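5.3 Operating the Jatgate Arm at a Tray Clearing Station

This section applies to all Pluris sites where the Jatgate arm sorts used tableware from serving trays into a dish rack. It should be read together with Section 4, Guarding and Emergency Stops.

Before starting

1. Confirm that the operator on duty has completed the site safety briefing.
2. Place the dish rack on the side of the counter assigned to it in the station plan. The rack must be empty at the start of each run.
3. Place one serving tray beside the rack. Do not stack trays.
4. Check that cups, knives and glass items have been removed. The arm is not approved for sharp or breakable glass items at this station.
5. Set the travel speed to no more than 15 percent for the first tray of a shift. The speed may then be raised to the limit in the station plan.
6. Press and release the emergency stop, then reset it. If the status light does not return to green, do not proceed.

CAUTION: Keep hands, sleeves and cleaning cloths at least 500 mm from the gripper whenever the arm is powered. A stationary arm may move without warning.

Loose waste such as packets and food scraps may remain on the tray. It does not need to be removed by hand before the run, but it must be handled before any plate or bowl is placed in the rack.

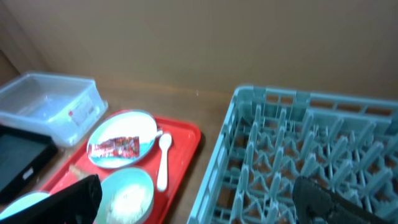
Figure 19. Tray with plate, bowl, spoon and condiment packet, beside an empty dish rack.

Running the station

7. Start the clearing program from the panel. Remain within reach of the emergency stop.
8. Allow the arm to take waste items first, then utensils, then plates and bowls.
9. If an item is dropped, press Pause. Wait for the arm to reach its rest position before reaching into the work area.
10. Record every dropped item in the station log, including items that were not damaged.

NOTE: Bright overhead light can cause glare on white plates and bowls. If the arm misses the same item twice, dim the light or turn the tray slightly and restart from step 7.

Cleaning and shutdown

11. Turn off power to the arm before wiping the gripper fingers. Use only the food-safe cleaner supplied by Sanar.
12. Inspect the finger pads for cuts or trapped food. Replace worn pads in pairs.
13. Return the arm to its rest position and lock the panel.

Sites using the older Galang panel should follow the shutdown order given in Section 21 in place of step 13.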